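Pumholm keep 160 points lead after wet second race at Voslow

Pumholm left Voslow still on top of the teams' standings in the national production bike series, after a wet second race in which only one of their two machines reached the finish.

The team had won the dry opening race in the morning by just over a second, with their lead bike passing the Nullov entry under braking on the last lap. The afternoon was harder. Rain came in during the warm-up lap, the start was delayed while crews changed wheels, and the race was cut by 3 laps to fit the timetable.

Nullov made the better choice of tyres. They put both bikes on full wets, while Pumholm and Dehghan each split their riders between wets and intermediates. The two Nullov bikes were first and second by the end of the opening lap and stayed there until the flag, though the gap between them shrank to a few lengths when the rain eased towards the end.

Pumholm's bike on intermediates went down at the tight left-hander behind the paddock on the fourth lap. The rider walked away and was passed fit by the medical centre, but the bike had a bent fork and a cracked tank and took no further part. The other Pumholm rider, on wets, finished fifth after losing time behind a group of slower bikes.

Dehghan had a steady day with a third and a fourth. The team had been fastest in the first practice session but struggled for grip at the rear once the track warmed up, and changed the shock absorber on both bikes before qualifying. They said the change had helped in slow corners and made the bikes nervous over the bumps on the back straight.

Qualifying had already been mixed up by a stoppage. Oil on the exit of the second corner brought out the red flag with nine minutes left, and several riders who had been saving a fresh tyre for the end found the racing line covered in cement dust. Pumholm had set their best times early and took first and fourth on the grid. Nullov started from the second row with both bikes.

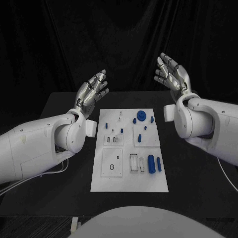 Does the shortened race count for full points?

Full points were given, as the riders completed more than two-thirds of the planned distance. Half points apply only when a race is stopped before that mark and can't be restarted.

The result leaves Pumholm on 160 points, with Nullov closing in after their one-two and Dehghan third. Voslow, the home team, scored in both races and move up one place to sixth. Their best finish was a seventh in the wet, their strongest result at their own circuit since they joined the series.

One change was made to the morning result after the bikes were inspected. The machine that crossed the line in ninth was found to be below the minimum weight and was excluded. Its team accepted the decision, and every rider behind it moved up a place.

The organisers put the crowd at over 4000, helped by a dry morning and cheaper tickets for under-16s. The lower car park was closed after lunch when the grass became too soft, and spectators were sent to the field beside the main road. Some missed the start of the second race while they queued at the gate. The circuit says it will lay stone on the entrance before its next meeting.

The kerb at the fast right-hander will also be looked at. Riders from several teams complained at the morning briefing that it had become slippery where the paint was new, and two of them ran wide there in qualifying. The circuit has agreed to roughen the surface and to extend the gravel on the outside of the corner.

The teams now have a three-week break, with one day of testing open to all of them. Pumholm plan to use it to run a rebuilt version of the bike damaged in the second race. Nullov will try a new exhaust, which has to be approved by the series before it can be raced. Dehghan have not yet decided whether to take part, as they are short of engine parts and want to save what they have.

The next round will be run over two races of the same length, with a longer qualifying session than at Voslow. It will be followed by the endurance round, where each team enters one bike shared by two riders over a distance of 400 kilometres and where points are counted double. Entries for that round close at the end of the testing day, and teams must name both riders and one reserve on the form.

Gates at the next meeting open at 8am, with first practice an hour later. Tickets bought for this meeting can't be carried over, but anyone who was turned away from the lower car park can ask the circuit office for their parking fee back.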